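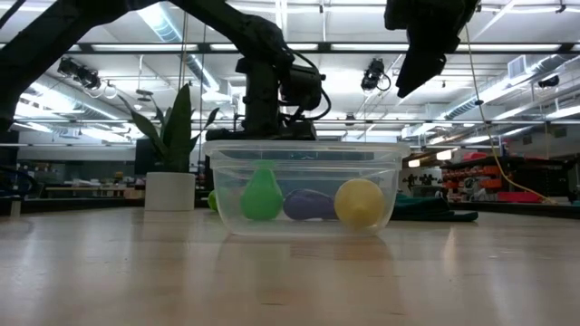

Three toy produce items in the clear tub, gripper empty and above the rim.

Home | Data | Rules | Changelog | Contact

Last updated: January

# Pevar tabletop set: recording rules

Pevar holds 186 episodes of arm manipulation with toy produce, a clear plastic tub and a folded cloth. This card covers the rules an episode has to meet before it is merged. File formats are in `FORMATS.md`.

## Scene setup

- Background objects (plant, cloth, shelving) are left where they are for a full session. If one is moved, start a new session ID.
- Overhead lights stay on. Note any change in `session.yaml`.
- Clear tubs are allowed. Reflections on the tabletop are not masked or retouched.

## Start and end states

- The gripper is empty and clear of the rim in the first and last frames.
- An item counts as placed when it is inside the tub and released. Items may overlap or lie on their side.
- An item resting outside the wall is labeled `outside`, even if it touches the tub.

## Labels

Use color plus shape: `green_pear`, `purple_eggplant`. If the type is unclear, use `yellow_round` and leave `species` blank - do not guess. Items hidden by more than half get `occluded: true`.

## Safety

- No hands inside the rails while the arm is enabled.
- Stop the arm before resetting items by hand.
- Cables are checked for snags at the start of each session.

## Review

Each episode is read by two people. Mei-kuen Wan settles disagreements on Monday. In the last pass 99 episodes went through unchanged and 84 were relabeled; three are still open (see `open.csv`).

Rule changes go to Josphat Mabula as a pull request, one rule per request.

Contact: Wiroj Siriwan, Nallell | © Nallell | Back to top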